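Castodville : la collecte des biodéchets étendue à deux quartiers

À compter de janvier, la collecte séparée des biodéchets desservira les quartiers Hernel et Futine, soit 2721 foyers. 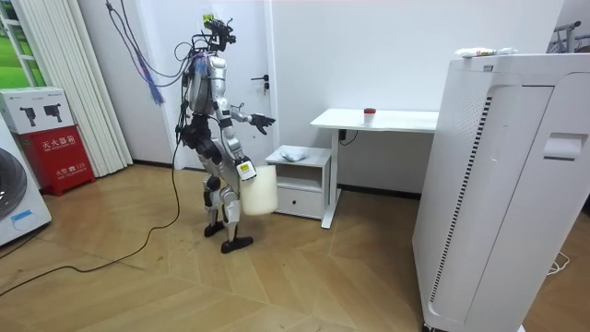
Wendy Fothergill demande que le passage soit maintenu à deux fois par semaine en été.

Le ramassage débutera à 6 heures. Les inscriptions, closes en mairie, ont réuni plus de 847 demandes de composteur. 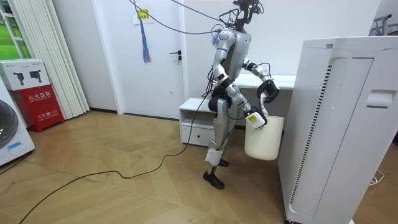

Les sacs compostables seront remis gratuitement à l'accueil de la rue Zervas.
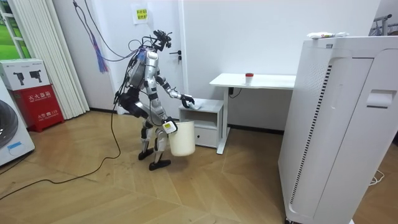
Les immeubles de plus de 4 étages recevront un courrier distinct.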